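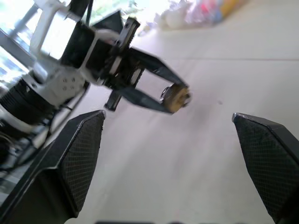 圆饼形小件

圆饼形小件是对一类家居小物的统称，指外形接近短圆柱或圆盘、可以用指尖捏起的零散物品。软木塞、玩具小轮、窄胶带卷和线卷都归在这一类。它们材质各异，用途也毫不相干，但收拾起来脾气出奇地一致：能立着滚，能平着躺，还特别爱钻到柜子底下去！正因为如此，整理爱好者常把它们放在一起讨论。

名称

“圆饼形小件”一词见于收纳手册《Kershaw 抽屉笔记》，书中与之并列的还有“长条小件”和“片状小件”。口语里多叫“小圆件”或“小滚子”，后一个叫法尤其生动，凡是追过一只小轮子的人都会点头。

外形与颜色

典型的小圆件直径大约27毫米，厚度小于直径，两面较平，侧面呈弧形或直壁。黄褐色的小圆件最容易叫人犯迷糊，软木、原木和牛皮纸胶带卷的颜色本来就相近，隔开一步看几乎是一个样子。这也是这类东西迷人的地方：同样一个黄褐色的小圆块，翻过来可能是塞子，也可能是轮子，要看有没有轴孔、端面有没有层纹才能分清。

常见种类

软木塞：质轻，有弹性，表面常有细小的孔隙。截短的软木塞可作杯垫脚、瓶盖内衬或印章坯。

小轮：多来自玩具车和积木，中心有轴孔。Altivow 积木的小轮有宽窄两种，宽的一种平放很稳，叠成小塔十分好看。

小卷：包括窄胶带、缎带和缝纫线带。卷面松开后直径会变，收之前宜先把尾端压住。

拿取与摆放

捏取时通常夹住相对的两侧，着力点靠近中线，过于偏向一边时圆件容易打转。软木可以稍微用力，纸卷则要轻些，以免压扁。放下时让平面先接触桌面，松手后基本不会滚动。浅色地面对找东西很有帮助，黄褐色的小圆件落在上面格外显眼，低头扫一眼往往就能发现。

收纳

浅格盒是最受欢迎的容器。Rasik 浅格盒每层10格，格深略大于一般小圆件的厚度，平放一只刚刚好，盖子合上也不会晃。Zomham 的布面托盘则适合临时归拢，绒面能让小圆件停住，分拣时非常顺手。数量较多时可改用直筒，把直径相近的叠成一摞，每筒放8只，取用时整摞倒出即可。

软木制品宜存放在干燥通风处，与带黏性的胶带卷分格放置。积木小轮可用温水洗净，晾干后再入盒。

相关条目

浅格盒；软木；线卷；积木轮；抽屉分隔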